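Soaking chickpeas: baking soda or salt?

lcarroll
13 Oct 2022
Cooking chickpeas for hummus and getting uneven results. Same brand (Rodton, dried), same pot, overnight soak in plain water, then simmered. One batch is soft in an hour, the next still has a chalky center after two. Our tap water is hard. Does baking soda belong in the soak, in the cooking water, or in both?

Aoife R
Cooking water. The alkalinity breaks down pectin in the skins and cell walls, and that happens much faster with heat. A quarter teaspoon per pound is enough. More than that and they taste of soap.

keogh_d
Disagree on leaving it out of the soak. With hard water the calcium gets into the skins overnight and firms them up before you ever turn on the stove. I soak with half a teaspoon of soda, drain, rinse, and cook in fresh water with none. Skins come off easily and there is no aftertaste.

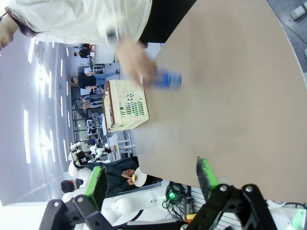

The other variable is age. Old chickpeas can stay hard whatever you add. If the bag has no pack date, I would test a small amount before blaming the water.

Aoife R
Age, agreed. But if you drain and then refill from the same hard tap, the calcium is back for the whole simmer. The soda needs to be there at that stage.

moriarty6
Salt in the soak, 1 tablespoon per 2 quarts. Sodium displaces some of the calcium and magnesium in the skins. I want whole chickpeas for salads and soda turns them to mush.

keogh_d
For salads, yes. He asked about hummus — mush is the goal.

lcarroll
Checked the bags. The good batch was packed in March of this year and the chalky one has no date at all. I will run the newer bag both ways, soda in the soak against soda in the pot, and post cooking times.

Aoife R
Keep the simmer the same for both or the times won't compare. Lid on.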